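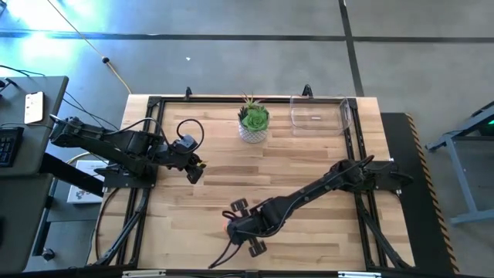 A butcher-block top needs oil more often than most people give it. The staves are glued side by side, and each one takes up moisture at its own pace, so a dry top starts to feel ridged when you run a palm across the joints. Light wood with a mix of cream, tan and brown staves, like this one, also shows every ring and drip. Keep the middle clear and push whatever lives on the table to the back edge, the way the white plant pot and the clear bin are here. You will wipe the top more if there is less to move.

Cleaning

Wipe with a damp cloth and a drop of dish soap, going with the grain. Dry it right away with a second cloth. Do not leave a wet sponge on the wood overnight.

For sticky spots, use a plastic scraper held nearly flat. A metal one will catch on the edges of the staves.

For stains, sprinkle coarse salt, rub with half a lemon, leave it five minutes and rinse. Coffee usually comes out. Ink usually does not, and has to be sanded.

Sanding

Start with 160 grit on a block, always along the grain. Finish with something finer if you like a smoother feel. Vacuum the dust, then go over the top with a barely damp cloth and let it dry before you open the oil.

Oiling

Use food-grade mineral oil if you ever cut or roll dough on the surface. Pour a little in the center, spread it with a folded rag and let it soak in for 3 hours. Wipe off what is left. A new or freshly sanded top wants three coats. After that, I do mine every April and again in the fall.

Do the underside too, at least once. Arif Fakir in Wollthorpe wrote in to say his top cupped after he oiled only the face, and two coats underneath brought most of it back over the winter.

Plant pots

Ceramic pots sweat and leave rings. Put a cork mat or a saucer with feet under any pot with a live plant in it. Artificial succulents need no water, but dust gathers between the leaves. A soft, dry paintbrush gets it out.

Clear plastic bins

These scratch easily, so skip the scouring pad. Wash in lukewarm water and dry with a soft cloth. To get an old label off, warm it with a hair dryer on low and peel from one corner. Rub any leftover glue with cooking oil, then wash again. Lift the bin when you move it. Grit stuck to the bottom will mark the wood.

Last updated 27/07/2024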